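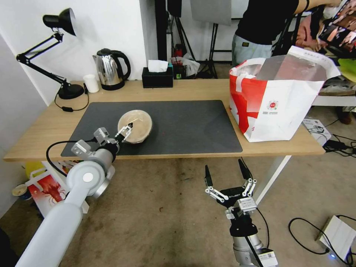

**Tips for teaching the arms a takeout job by remote**

We've been running the two-arm setup through the Shim handles since July, mostly on takeout meals, and these are the habits that have stuck at our bench in Durncombe. Take whatever helps you and leave the rest!

- **Put the mat down first.** A big dark one is best. Pale bowls show up nicely against it, and you'll be glad of that once your eyes get tired.
- **Go for the rim.** Paper bowls dent if you grab them by the side, so bring both fingertips to the edge and squeeze a little less than you think you should.
- **Rest the arm you aren't using.** Leave it low with the gripper open, and take your thumb off the trigger (I still forget this one).

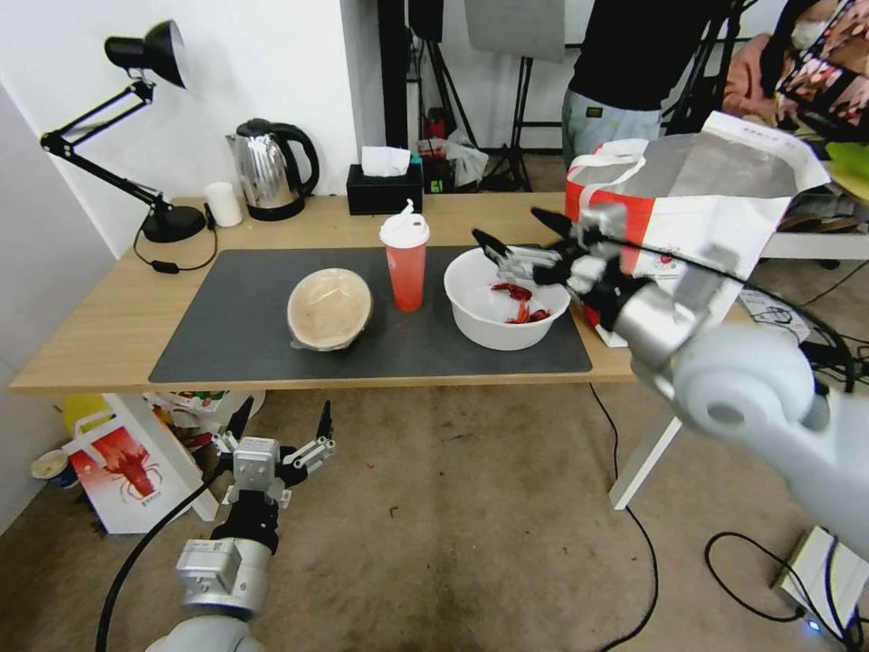 *Right gripper over the crayfish basin, left one waiting.*

- **Come down slowly on anything with claws or legs.** Shells are slippery things, and a rushed pinch just pushes them up the side of the basin.
- **Talk yourself through the move before you start recording.** It feels silly for a day or so, and then your demos get much smoother.
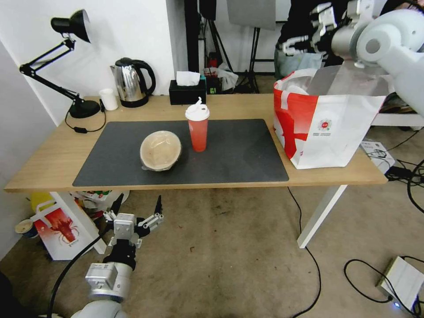
- **Approach bags from the top.** Handles flop around, so hover, have a good look, and then lower. If you've lost track of your fingertips, back out and begin again.
- **Stop after 2 hours.** We kept roughly 300 demos of one meal in Travska, and the tired ones were the ones we ended up throwing out.

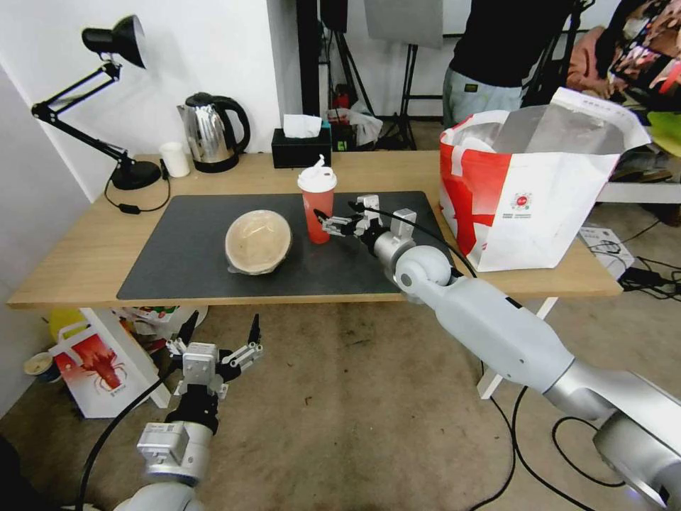 - **Leave room beside tall cups.** Slide in from the side with the wrist level, and close only when both fingers are past the widest part.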